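Arbeit und Technik im Dienstleistungsbetrieb › Beiträge › Automatisierung am Arbeitsplatz › Abschnitt 4

4 Aufräumen als Vorführarbeit: Beobachtungen bei Zestholm

4.1 Wie die Aufgabe in den Betrieb kam

Wer die Gebäudedienste von Zestholm in Pleritz besucht, wird zunächst freundlich mit Kaffee versorgt und gleich danach gebeten, die Tasse doch bitte genau dort stehen zu lassen, wo man sie ausgetrunken hat. Uns ist das am ersten Vormittag ein wenig unangenehm gewesen, denn man ist ja so erzogen, dass man sein Geschirr wegräumt. Im Betrieb aber haben herumstehende Tassen, Dosen und Flaschen seit der Einführung des Programms Kanasus einen eigenen Wert bekommen. Sie sind Arbeitsmaterial für jene Beschäftigten, die mit Handgreifern vorführen, wie ein Gemeinschaftsraum aufgeräumt wird, damit ein Serviceroboter diese Handgriffe später übernehmen kann.

Unsere Untersuchung begleitete 20 Beschäftigte, von denen die meisten zuvor viele Jahre in der Unterhaltsreinigung gearbeitet hatten. Mit ihnen führten wir 37 Gespräche, manche davon nur eine Zigarettenlänge, andere über einen ganzen Nachmittag hinweg. Hinzu kommen Feldnotizen und Bildmaterial, für deren Überlassung wir der Belegschaft herzlich danken.

4.2 Die Hand im Greifer

Rima Azar, die im Betrieb die Einarbeitung leitet, beschreibt die ersten Tage mit den Handgreifern als eine Art Rückkehr in die Lehrzeit. Man wisse, wie eine Dose vom Tisch komme, man habe es tausendmal gemacht, und plötzlich müsse man darüber nachdenken, von welcher Seite man sie anfasst. Die Finger, auf die man sich ein Berufsleben lang verlassen hat, bleiben um einen Griff geschlossen, und an ihrer Stelle arbeiten zwei Spitzen, die nichts fühlen. Mehrere Befragte erzählten uns, sie hätten in dieser Zeit abends zu Hause beim Tischdecken dieselben langsamen Bewegungen gemacht und seien dafür von der Familie ausgelacht worden.

Eine zerdrückte Getränkedose, wie sie in Abbildung 3 auf dem runden Tisch liegt, gilt unter den Beschäftigten als dankbare und zugleich tückische Aufgabe. Sie bietet Knicke, an denen man Halt findet, aber sie rollt anders als eine unversehrte und gibt unter Druck weiter nach. Die erfahrenen Kräfte gehen deshalb gern zuerst an die Stelle, an der sich das Blech schon gefaltet hat. In der schriftlichen Anleitung stand davon zum Zeitpunkt unserer Erhebung kein Wort; weitergegeben wurde es mündlich, meist im Vorbeigehen. 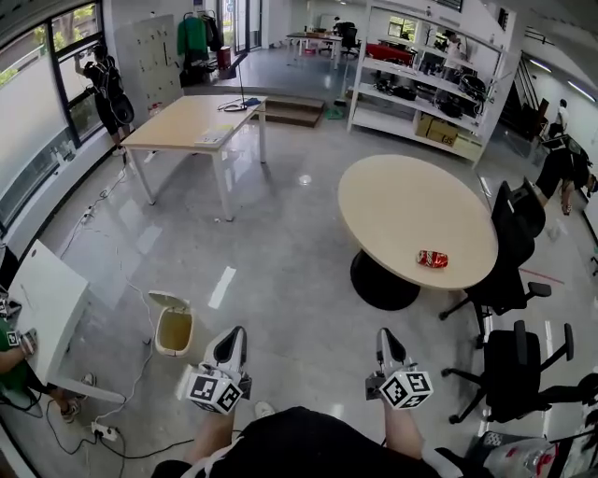 Abbildung 3: Handgreifer mit Markerwürfeln vor dem Tisch mit der zerdrückten Dose, aus der Sicht der vorführenden Person.

4.3 Zwischen den Kolleginnen und Kollegen

Abbildung 3 lässt auch erkennen, dass diese Arbeit in einem belebten Raum stattfindet: Am Rand sitzt jemand am Schreibtisch, bei den Fenstern steht eine Person mit Rucksack, weiter hinten wird gegangen. Für klassische Reinigungskräfte bedeutet das eine beträchtliche Verschiebung. Früher kam man, wenn die anderen gegangen waren, und Najwa Salameh erinnert sich an ganze Jahre, in denen sie von den Leuten, deren Tische sie wischte, nur die Kaffeeränder kannte. Heute arbeitet sie tagsüber, wird gegrüßt und mitunter auch gefragt, was sie da eigentlich mache. »Ich erkläre das gern«, sagte sie uns, »aber dann muss ich die Aufnahme noch einmal anfangen.«

Die Vorgabe von 30 gelungenen Durchgängen je Schicht wurde in den Gesprächen sehr unterschiedlich beurteilt. Einige empfanden sie als angenehm klar, zumal in der Reinigung die Quadratmeter stets mehr geworden waren. Andere störte, dass ein Durchgang verworfen wird, wenn einmal die Dose herunterfällt, obwohl man sie im wirklichen Leben ja schlicht aufheben würde. Ein Kollege aus der Gruppe Srour, der früher Treppenhäuser betreut hatte, nannte dies in schöner Offenheit »Putzen, ohne dass etwas sauber wird«.

Was aus den vorgeführten Handgriffen einmal für die eigene Stelle folgt, beschäftigte fast alle, auch wenn es selten als Erstes zur Sprache kam. Die Betriebsvereinbarung vom November sichert den Beteiligten die bisherige Entgeltgruppe und 200 Stunden Weiterbildung zu, über deren Inhalt bei Abschluss unserer Erhebung noch verhandelt wurde. Frau Azar wünschte sich, dass die Beschäftigten künftig auch mitentscheiden dürfen, welche Durchgänge als gelungen gelten. Bislang geschieht diese Auswahl in einer anderen Abteilung, deren Mitarbeitende wir für den folgenden Abschnitt gesondert befragt haben.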